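What Is Felt?
Ages 7 to 10

Grey felt is easy to overlook. Get close to it and you can see that it is speckled, with light fibres and dark fibres all mixed up together.
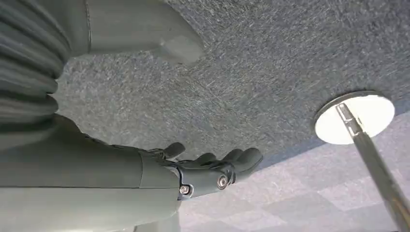
How felt is different from other cloth

Most cloth is made from yarn, and yarn is a long thread. In woven cloth, the threads go over and under each other. In knitted cloth, such as a jumper, the yarn is made into loops. If you pull a loose end on a jumper, a row of loops may come undone.

Felt has no threads to pull. It is made of short fibres, which are like very fine hairs, and they are tangled together in every direction. You can cut a circle out of a piece of felt and the edge will not unravel.

How wool felt is made

Wool comes from sheep. If you looked at a wool fibre under a strong microscope, you would see tiny scales along it, a bit like the tiles on a roof.

When wool is made wet and soapy and then rubbed, the scales catch on each other. The fibres creep closer together and cannot slide back again. The wool gets thicker, flatter and smaller. This is called felting. It can happen by accident when a wool jumper goes into a hot wash and comes out too small to wear.

How needle felt is made

There is another way to make felt, and it uses no water. A machine pushes hundreds of needles up and down through a fluffy layer of fibres. The needles have little notches in their sides, called barbs. Each barb catches some fibres and drags them through to the other side. After a lot of pushing, the layer is flat and firm.

This kind is called needle-punched felt. It can be made from wool, but it is often made from plastic fibres such as polyester. Some carpets are made in this way too.

Why grey felt looks speckled

A maker can dye all the fibres the same colour, and then the felt looks plain. To make a speckled grey, the maker mixes fibres of different shades before the felting starts. From across a room your eyes blend them into one grey.

What felt is used for

Felt is soft and it soaks up some sound. Boards covered in it can make a noisy room quieter. Small felt pads go under chair legs so that they do not scratch the floor. Inside a piano, felt covers the hammers that hit the strings. It is also used for hats, slippers and the tops of some games tables.

Try it: make a felt ball

Ask an adult to help with the warm water.

You will need:
A handful of wool that has not been spun (craft shops call it wool roving)
A bowl of warm water
Washing-up liquid
A towel

1. Pull off a thin piece of wool and roll it up loosely.
2. Wrap more thin pieces around it, each in a different direction, until it is the size of a small orange.
3. Put a few drops of washing-up liquid in the water and dip the ball in.
4. Roll it very gently between your hands for 5 minutes. It will feel floppy at first.
5. When it starts to feel firm, press harder and keep rolling.
6. Rinse it in clean water, squeeze it in the towel and leave it somewhere warm to dry.

Words to know

Barb: a small notch or hook that catches on things.
Dye: something used to change the colour of cloth or fibres.
Fibre: a very thin strand, like a hair.
Yarn: fibres twisted together into a long thread.

Written by Solène Le Goff. Checked by Kalevi Heinonen.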